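Ticket 1426
Subject: Socks coming out of the wash fine but losing their partners (and a bit of their shape)
Category: Laundry and linen
Product: Tulby sock loops, set of 6
Status: Solved

Opened June 12, 2021

Hello to everyone at Nosasetti,

I hope you don't mind a long one, but your form said to include as much detail as possible and I've taken you at your word. I bought the Tulby loops from you in March, the soft stretchy ones you thread a pair of socks through before they go in the machine, and for the first few weeks I thought they were the best thing that had ever come into our laundry. No more odd ones on top of the dryer, no more fishing behind the tub. I told my sister to get some as well.

Lately, though, two things have been going wrong. The first is that some pairs have slipped out of the loop by the end of the cycle, mostly the thin ones. The second bothers me more. The cuffs on the thin pairs have gone a bit wavy where the loop grips them, and when I fold them they won't sit flat in the drawer the way they used to. The thicker pairs are perfectly all right.

Our machine is an Otix front loader and I usually run it on the everyday cycle, warm, with a full load. Is it the loops, the machine or me? I'm quite prepared for it to be me.

Reply from support

Thanks so much for writing, and please don't apologise for the length, it saved us asking! We suspect the loop is sitting too high on the thin socks. Could you let us know where on the sock you're putting it, whether you're using the wide end or the narrow end of the loop, and what spin speed the everyday cycle uses? It's usually shown on the panel once you've picked the program.

Reply from customer

Right, I've had a proper look. I was threading them just under the top edge, around the ribbing, because that seemed the natural place to me. Wide end for everything, as I hadn't realised the ends were different until you mentioned it (I've just been out to the laundry to compare them and yes, I can see it now, and I feel rather silly). The spin goes down to 400 if I want it to, but I'd never touched the setting, so goodness knows what it's been doing all this time.

I should also mention that I dry on an Uchida airer near the window and leave the loops on while they hang. It's so handy for pegging up that I'd be sorry to give it up.

Reply from support

That's a big help. A few things to try with the next wash:

Use the narrow end for anything thin.
Put the loop around the foot, between the heel and the toes, and leave the ribbing free.
Set the spin to 400 for that load.
Take the loops off before the socks go on the airer, just for now, and peg by the toe.
Once dry, ease each cuff open with your fingers and give it a gentle sideways stretch before you pair it up.

Please do one load this way and tell us how the cuffs look.

Reply from customer

I did the lot this morning, on the thin blue-grey ones and the white ones. Every pair was still together when I opened the door, which cheered me up no end — I'd half expected to be on my knees looking in the rubber seal again. Then I set them out on the white table once they'd dried and worked on the cuffs as you said. 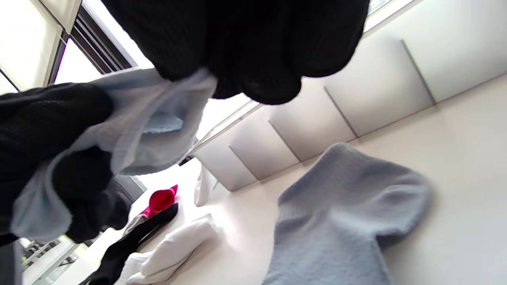

The stretching takes a little patience, and I found it went better if I put my fingers right inside the cuff instead of tugging at the edge. Most of the waviness came out. One pair is still a touch frilly, but it's an old pair and I won't hold you responsible for that.

I do miss having the loops on while things dry. Would it be all right to go back to that now they're going around the foot?

Reply from support

Lovely news, and yes, go ahead. Around the foot, the loop won't pull on the ribbing while the socks hang. For the frilly pair, a soak in cool water and drying flat on a towel may bring it back a little further. We've also asked for the wide and narrow ends to be marked on the packet.

Reply from customer

Thank you, I'll give the soak a go tonight. Happy for you to close this one, and I've passed the bit about the narrow end on to my sister, who was doing exactly the same thing.

Ticket closed by customer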